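Forums > Kitchens & Cabinets > Finishes

Tagged: refinishing, two-tone, raised panel

We use cookies to keep you signed in and remember your settings. Accept / Manage

Painting over wood grain – talk me into it or out of it

brambleknee wrote:
We move into the Barta Street house in June and the kitchen is brown from end to end. My sister says paint it all. I keep going back and forth, and I'd love to hear from people who went either way!

mortise_mo wrote:
Oh, I love this question.

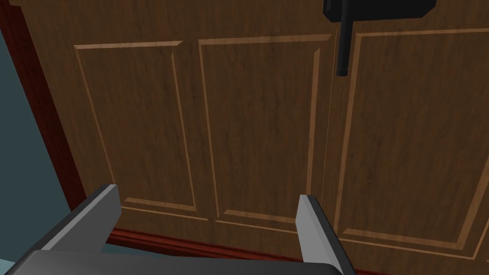
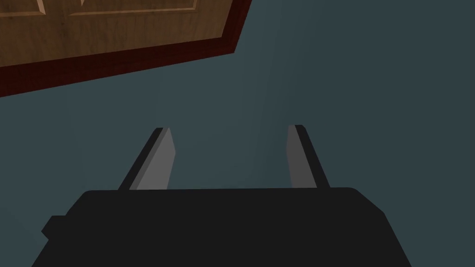
Brown kitchens get a bad rap and I think it's mostly the lighting. Ours felt like a cave until we swapped the bulbs and took down the heavy curtains, and then suddenly the doors looked rich and warm. If you want contrast, you can get it from the trim alone – look at the first one, with the light tan molding outlining the panels against that darker grain. You could do something similar with a small brush over a long Saturday and leave the big panels alone. I'm thrilled with mine, three years in.

Khang Hoàng wrote:
Have to disagree with Mo. Light trim on dark doors means a crisp line around every single panel, and your hand will cramp long before you finish. I did 18 doors. Paint everything one color! I used Fladanon in a soft green and I still grin when I walk in with my coffee.

pipandlou wrote:
Did you prime first, Khang? Our grain showed straight through the paint.

Khang Hoàng wrote:
Yes, Pririer, two coats, sanded in between. You still see a little grain if the sun is low. I like it that way.

mortise_mo wrote:
Green does sound gorgeous, I'll give you that. But paint is a pain to undo – stripping raised panels means digging in every groove. Try the trim first and paint later if you hate it.

brambleknee wrote:
We got a quote from Revar to do the whole kitchen and it was 2,000 dollars, so it's going to be me and a brush either way. I think I'll test both ideas on the pantry door, one on each side. Any tape you all swear by?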